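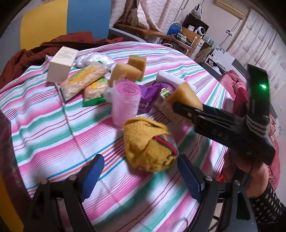 Cup, knitwear, foam and small cartons on the sorting cloth, Gundel packing room.

About Praltel

Praltel packs mixed household goods for storage and parcel shipment. The company was set up by Moushumi Ekanayake and works from a single site, the Gundel building, with a staff of 12. Most orders come from people moving between apartments or sending a box of personal items to family.

What we pack

A typical order holds items of very different weight and hardness: a mug, a hat, snack packages, a carton, a bag that will not keep its shape. We do not take furniture, liquids or live plants. The upper limit for one order is 139 items. Larger orders are split and numbered as separate jobs.

How an order is handled

Contents are laid out on a striped cloth before anything goes into a box. Cloth keeps round items from rolling and does not scratch glaze. Each item is then assigned to one of three groups.

Rigid and breakable. Cups and bowls are wrapped individually in bubble wrap. The handle of a cup gets its own layer, with the rim wrapped last.

Soft. Knitted items and bags are left unwrapped and used as fill between rigid pieces. Knitwear is folded once — never rolled tight, as this marks the ribbing.

Light and crushable. Snack packages and thin cartons go in the top layer, under a flat sheet of cardboard.

Foam

We keep foam in long blocks and in smaller cut pieces. Long blocks line the side walls of the box. Curved and wedge-shaped pieces go into corners and behind handles. Foam that comes back with a return is inspected and used again if it recovers its thickness within a minute of being pressed.

Boxes

Two sizes are in regular use, the Aguirre and the Hatari. The Aguirre is 239 mm deep and suits a single layer of cups with soft fill. The Hatari is 309 mm deep and takes two layers with cardboard between them. Other sizes can be ordered in May, when we restock.

Page last revised 2020-01-19.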